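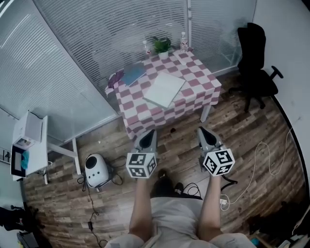 Flelthorpe, 3/5/26 — Otwood today released a revised layout standard for small meeting rooms, covering table size, cloth fit, window covering and the items kept on the tabletop. The standard replaces the version issued in October and applies to rooms seating up to 6 people. It specifies a small square table at the center of the floor, dressed with a checkered cloth in pink and white that hangs over all sides, and horizontal blinds in white. A potted plant is kept toward the back of the table, with bottled water on either side of it.

The table measures 800 mm along each edge. Cloths are supplied by Dasano in 2 weights; the heavier is recommended for rooms with forced-air heating, where lighter fabric tends to lift at the corners. Both weights are machine washable.

"Most of the requests we received concerned the tabletop," said Ľubica Kuruc, product manager for interiors at Otwood. "Tenants wanted a fixed position for the plant and the water, and free space at the front for papers."

The layout was tested in some 11 rooms at the Panasiuk building. Shafiq Gazi, who supervised the fitting work, reported that the cloth overhang was shortened once during the test to clear chair arms.

Drawings and cloth samples are available to building managers on request. Orders for the lighter cloth are open now — the heavier weight ships in October.

Press contact: Olesia Pasichnyk, Otwood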